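Setting the grip on a two-arm table for plugs and cords
Posted in May by Stojan Trajkovski
7 comments

My two arms stand on an aluminum rail in our shared workshop, and I practice with power strips because their cords are difficult. I wrote down my way of working for Despina, who is building the same table at home. Maybe it helps you also.

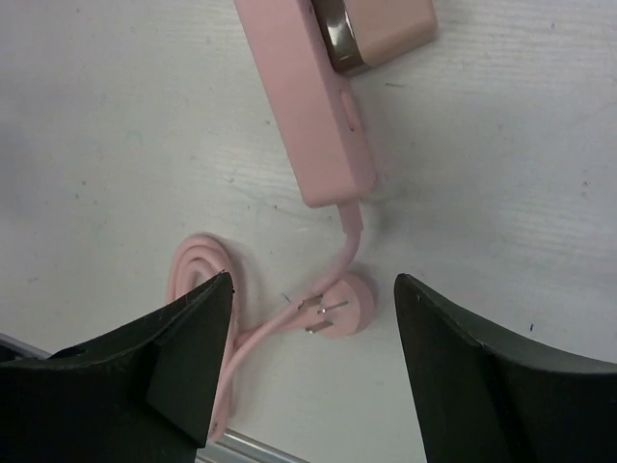
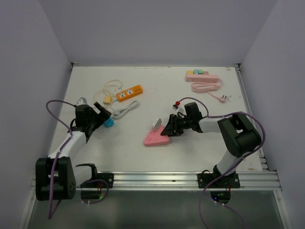

1. Bundle every cord before you start. A free cord goes under the fingers and you lose the whole evening.

2. Switch on one arm only and move it slowly by hand control. I keep the speed at 20 percent until I know the path.

3. Open the fingers fully and come down over the plug, with one finger on each side. Stop two centimeters above the table. From here you go down in very small steps.

4. Close until the fingers touch, then only a little more. If the plug turns, open again and rotate the wrist 90 degrees. Do not press harder, the gears in small servos break easily.

5. Lift and wait a moment. When the plug stays, save the position under a clear name. I once used only numbers and had to repeat everything.

6. Do the same with the second arm. Keep the two arms apart until both have their saved positions.

Check also the arm cables at each joint. They must have enough length for the farthest reach, but they should not hang in front of the gripper.

7 comments · 20 shares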